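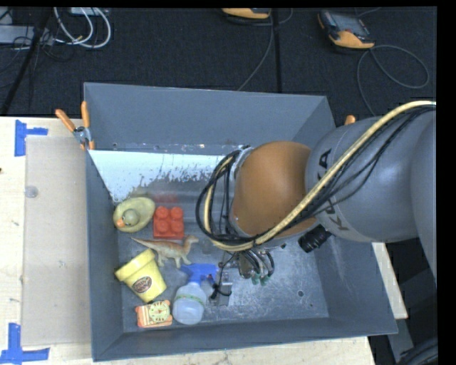 A yellow-green duck and a red block in a big gray bin.

Where does medicine go after you swallow it?

Hi, I'm Nithin Chettiar, and I'm a pharmacist in Prutville. Kids ask me this all the time (so do grown-ups, but they whisper it!). How does a pill know where it hurts?

It doesn't! A pill has no idea you have a headache. Let's say you take a 200 milligram tablet. First it slides down into your stomach and breaks into tiny bits. Those bits move into your small intestine, and from there they soak into your blood.

Next stop, the liver. I think of the liver as a very busy checkpoint — it changes some of the medicine into other stuff before the rest even gets a chance to work. Then your heart pumps what's left all over your body, even to your toes. Your headache gets some, and so does your elbow.

So why don't you take one pill and feel better forever? Your body keeps clearing it out. The liver breaks medicine down and your kidneys send a lot of it out when you pee. Yes, really!

Scientists have a word for how long it takes for half of the medicine in your blood to be gone. They call it the half-life. If a medicine has a half-life of 2 hours, half is left after 2 hours, and half of that half is left 2 hours later.

That's why the label tells you how long to wait between doses. Only take medicine when a grown-up you trust gives it to you, and never share yours with a friend.

Posted 25/11/2020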